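Comparing gripper fingers on a dish rack – quick how-to

Got asked how we pick fingers at Clotcombe, so writing this down before I forget. You need two arms, a wire rack, plates, a wrist camera per arm. No simulator. Do it on the real rack.

Step 1. Zero everything

Open the gripper all the way, park over bare table, check the camera sees both tips. Save the pose as HOME.

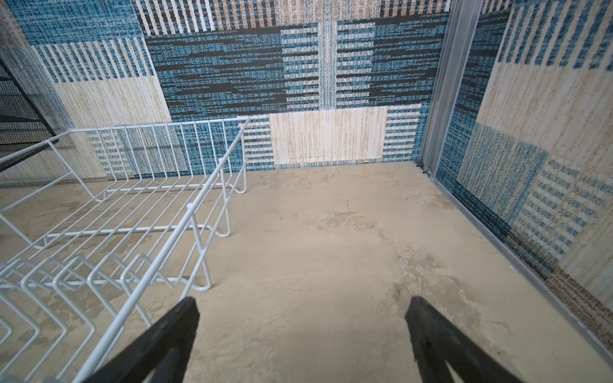
Finger clearance first. Most people test the grip and forget the approach, then wonder why they hook a wire. Black rounded tips spread wide, left one close in to the side of the rack from the wrist view – that's the gap to look at. If you cant tell tip from wire on the monitor, back off and re-aim. Repeat from the other side.

Step 2. Split the work

One arm on the odd plate, one arm on the stack. Write down who does what, Brock and I mixed up our logs in November and lost a morning.

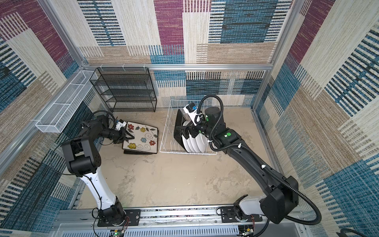
Controller settings next. Start both arms at the same speed, same close force, 200 in our config file (Vastar units, dont ask). Change one side only. Left on the square flowered plate, right down in the rack at the white round ones, and those are two different problems – a single tilted plate wants finger pad, a tight row wants thin tips. Score them seperately.

Step 3. Pinch test

Round plate, fingers on opposite sides, tilt it, hold. Count to ten. Log slip yes/no. 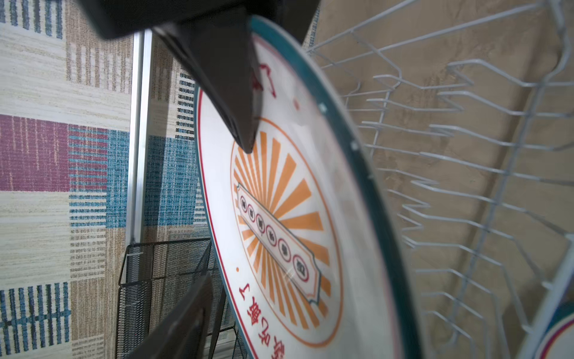
Then do it again with the plate turned a bit. Glossy faces are the ones that catch you out. If it slips, raise the force one notch, max 2 notches, after that swap the pads. Dineo likes the softer Skurnar pads for this. I don't, they wear.

Step 4. Both arms at the rack

Run them together, slow. Watch the cables as well as the fingers.
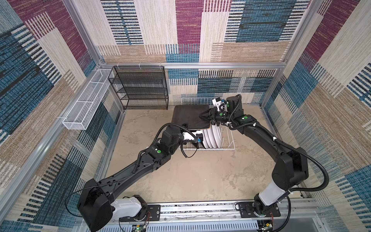
Photo: Liam Hartley / Clotcombe bench notes

Keep a hand on the stop. Run 1527 in our log is a good one to copy for layout. Pass = plate in the slot, no wire touched on the way out. Anything else is a fail, write why.

Config file goes in the shared folder, ask Terence for access.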